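2021년 8월 28일

늦었다. 짧게만 씀. 졸려서 글씨가 엉망.

이사 전 정리, 오늘은 줄이랑 통. Nalville로 보낼 짐 목록을 9월 초까지 넘겨야 하는데 아직 반도 못 썼다. 상자 값만 벌써 192... 더 안 사고 버텨볼 생각. 있는 통에 다 넣자. 제발.

아침에 커피 한 잔, 빵은 못 먹음. Pin-yu가 전화해서 주황색 줄 어디 있냐고. 내가 어떻게 알아. 근데 알고 보니 내가 갖고 있었음. 미안하다고 문자 보냄. 답 없음. 내일 다시 보내야지.

줄은 감을 때마다 성질난다. 팔꿈치에 걸어서 감으면 꼬이고, 8자로 감으면 풀 때는 좋은데 감는 동안 팔이 아프고. Chia-hao는 그냥 통에 대충 넣으면 된다는 파. 나는 반대. 대충 넣은 줄은 꺼낼 때 꼭 매듭이 되어 나온다. 작년에 텐트 칠 때 그거 푸느라 거의 30분을 썼다. 비도 왔고. 또 그러기 싫음. 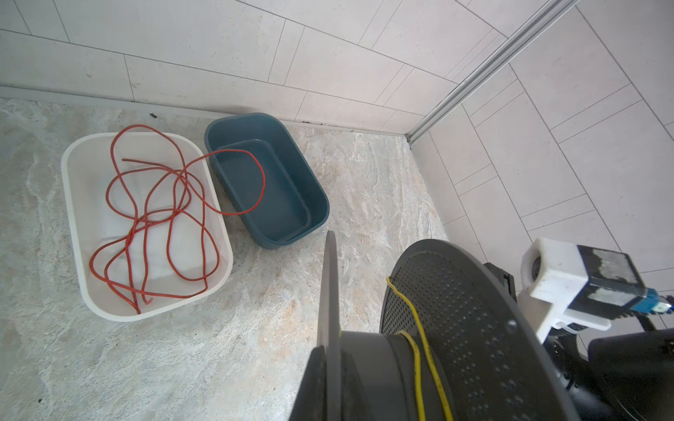 흰 통에서 청록 통까지 넘어간 주황빛 줄. 엉킴.

저 고리 하나가 옆 통까지 가 있는 거 보면 한숨만 난다. 그래도 통은 마음에 든다. 흰 건 얕아서 줄이나 집게 같은 거, 청록은 안쪽에 턱이 있으니까 작은 판 하나 걸치면 두 층으로 쓸 수 있을지도? 치수를 재봐야 함. 자 어디 뒀더라. Kekura에서 뚜껑만 따로 파는지 전화해볼것. 없으면 비닐 씌우고 고무줄.

벽 밑에 부스러기도 좀 있다. 타일이랑 바닥 만나는 데. 빗자루로는 안 나오고 못 쓰는 칫솔이 최고. 내일 아침에 쓸기. 바닥 무늬가 구름 같아서 뭐가 떨어져도 잘 안 보이는 게 문제다. 지난주엔 나사를 밟았다. 아직도 발바닥 욱신.

점심은 국수. Pak-hei가 들렀다 감. 빌려간 사다리는 안 가져오고 복숭아 한 봉지. 달았다. 봐준다.

그릇도 정해야 한다. 짙은 청록색 그릇, 가져갈지 Tsz-kin 줄지 아직 모르겠음. 색은 좋은데 새 집 찬장이 좁다. 하나 넣으면 하나 빼야 되는 크기. Tsz-kin은 준다면 받겠다고 했고, 사실 전부터 눈독 들인 눈치였다. 며칠만 더 고민. 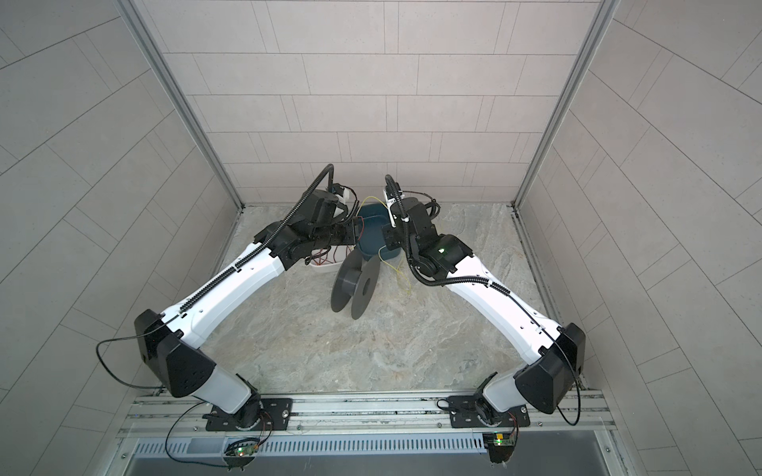 회색 대리석 무늬 위, 청록 그릇 쪽.

오후 늦게 엄마 전화. 이불은 절대 버리지 말라고 하심. 버린 적 없는데요. 이불이 제일 큰 짐이라 그게 고민이긴 하다. 압축팩은 Jallport 가게 앞에 붙은 전단 보니까 할인이라던데 언제까진지 안 적어옴. 바보.

내일 할 거
- 줄 8자로 다시 감기, 끝은 끈으로 묶기
- 칫솔로 벽 밑
- 뚜껑 전화
- 사다리 돌려달라고 말하기 (이번엔 진짜로)
- 목록 이어서 쓰기, 부엌부터

허리 아프다. 파스 붙이고 잔다. 알람 맞췄나? 맞췃다. 끝.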